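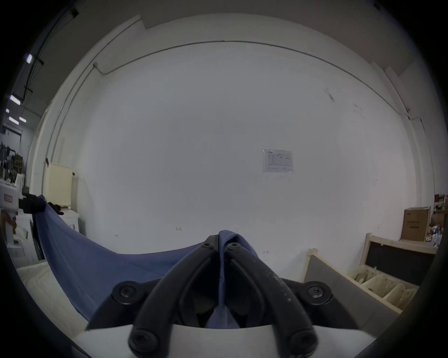

Linen and Laundry Room Check, Rerley Guest House

Inspected by Rajkumari Pal, 27 October 2026

Dryer lint screens: OK. Both cleaned, one with visible resentment.
Vent hose, Lamptey dryer: FAIL. Crushed behind the machine again. Reseat and clamp.
Extinguisher, tag 3266: OK. Now doubling as a coat hook – please stop.
Shelf load, up to 7 bales each: FAIL. Top shelf is bowing and so is my patience.
Bleach stored apart from descaler: OK.
Floor drain: OK, slow.
Exit door: Opens fully once you move the ironing board. Move the ironing board.

Recheck of the 2 fails due before the Sikgate delivery.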